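How a Robot Learns From Your Hands

A robot arm does not know what a bracelet is. It does not know that a thin chain slides through your fingers, or that a thick bangle rolls if you let go too early. Somebody has to show it, many times over.

One way to do that is to write down every rule. "Move left. Close the fingers. Lift." This works well in a factory, where the same part arrives in the same place all day long. It works badly in a house. Beds have wrinkles in the blankets, and boxes get put down crooked.

The other way is to collect examples. A person does a job while a camera and a few sensors record how it is done. Each recording is called a demonstration. A computer program then studies a large pile of demonstrations and looks for patterns in them. The program is called a learning system, or sometimes a model.

What does the person hold?

In the Hiten project, people record demonstrations with a tool called a hand-held gripper. It has two fingers that open and close, much like kitchen tongs. Each fingertip has a ribbed pad on the inside. Ridges help the pad hold on to smooth things such as metal or glass.

A camera rides on the tool. It looks out past the fingertips, so the recording shows the job from the gripper's point of view. Later, a robot arm can carry a gripper and a camera of the same shape. What the robot sees then is close to what it saw in its lessons.
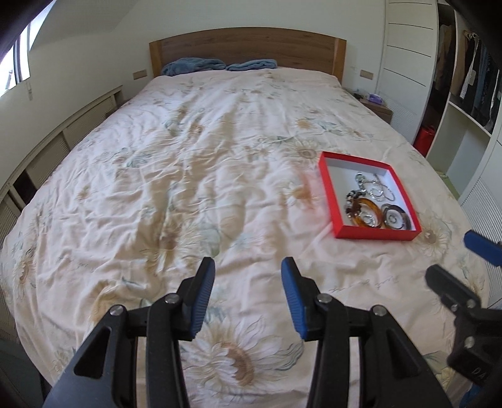

Two hand-held grippers at the jewelry box. The bracelets and bangles are inside the red tray.

What is the job?

The job is called a task. A task needs a start and a finish that anyone can check. For the jewelry task, the two states are:

State A: all the jewelry is in the box.
State B: all the jewelry is on the bedspread and the box is empty.

Going from A to B is unpacking. Going from B to A is packing. The two directions are recorded as separate tasks, as they call for different movements. Taking one chain out of a tangle is a pulling job. Putting it back is a lowering job, and the gripper has to open at the right height.

Jewelry is a hard subject. A bangle is stiff, so if you hold one side of it you know where the other side is. A necklace is not stiff. It hangs, swings and folds up in a new shape each time it lands. Engineers call things like this deformable objects. Cloth and string are deformable too.

Small rings bring a different problem. A ring lying flat on soft fabric gives the fingers very little to grab. If the pads press too hard, the fabric gets pinched along with the ring.

How are the pieces laid out?

On the bed, the pieces are spread so that there is bedspread between most of them.

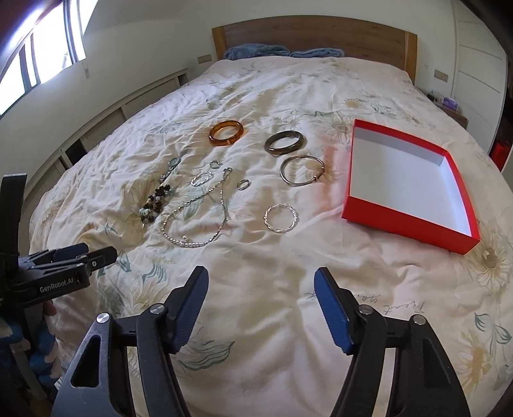

There are 10 pieces in this set, counting bangles, bracelets, rings and a necklace. Spacing matters for the first lessons. When two pieces touch, the gripper may pick up both, and the learning system has a harder time working out which movement went with which object. Touching and overlapping pieces are added in later sessions.

The layout is changed between recordings. If the necklace were always on the left, the system might learn "go left" and never learn what a necklace looks like. Scattering the pieces a new way forces it to look.

What happens to the recordings?

Gifty Nutsugah checks the recordings for the Hiten project. She watches each one from start to finish and gives it one of three labels:

Keep – the task began in one state and ended in the other.
Trim – the task is fine, but there is extra waiting at the beginning or the end.
Drop – the camera was blocked, or the task was not finished.

A dropped piece of jewelry does not mean a dropped recording. If the person picks the piece up again and carries on, the recording is kept. Robots drop things as well, and they need examples of how to recover.

The jewelry set has 194 recordings with the "keep" label. Packing and unpacking are stored in different folders.

Words to know

Demonstration: a recording of a person doing a task.
Deformable: able to change shape when moved or pressed.
Gripper: a tool with fingers for holding objects.
State: how everything is arranged at one moment.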